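Been thinking about my name all evening so I'm going to talk about it here, sorry in advance, get a drink.

When people read Beca out loud for the first time I get "Becka," "Beeca," and once, at a dentist's office, "Becca with the missing C." I answer to all of them! I used to correct people and somewhere in my twenties I got shy about it and stopped. 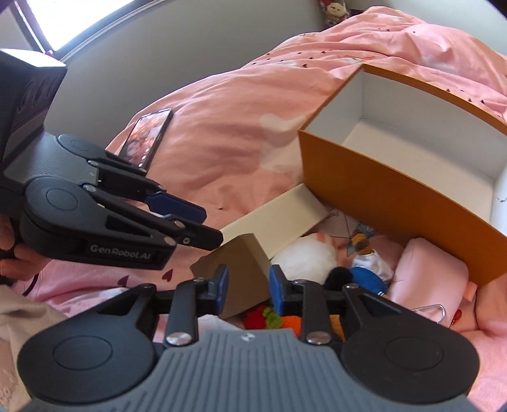
Blue tips, August.

What I wonder is whether the name made me a quieter person. If you spend every first day of school waiting for the teacher to pause at your line on the list, you learn to say "here" early, before they even try (I still do this in waiting rooms).

My friend Gráinne McGrath went the other way. She spells hers out for strangers, slowly, smiling, accent mark and all, and people love her for it. I watched her do it at a party once and thought, well, that's a whole different life. 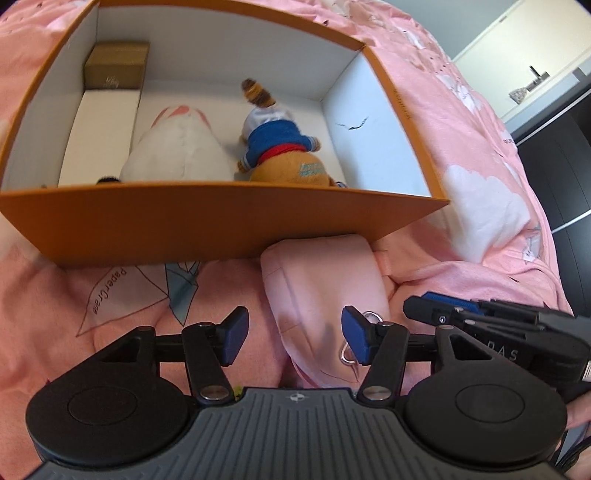 And then there's my mother, who picked Beca because she heard it one time and liked how short it was. I asked if she'd considered how it would feel to be the only one in a school of nearly 1000 kids and she said no, she was considering how it would sound when she called me in for dinner. I think about that a lot, and it did sound nice coming across the yard.

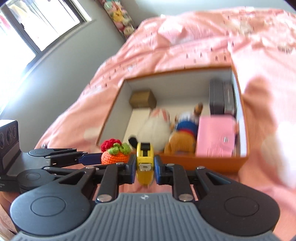
Pink bedding, orange box.

Anyway, a new person at work asked me today how to say it and I told her, out loud, the right way, on the first try. My face went hot but she got it and used it twice before lunch. If you have a name people trip over, tell me how you handle it, I'd love to read them with my tea.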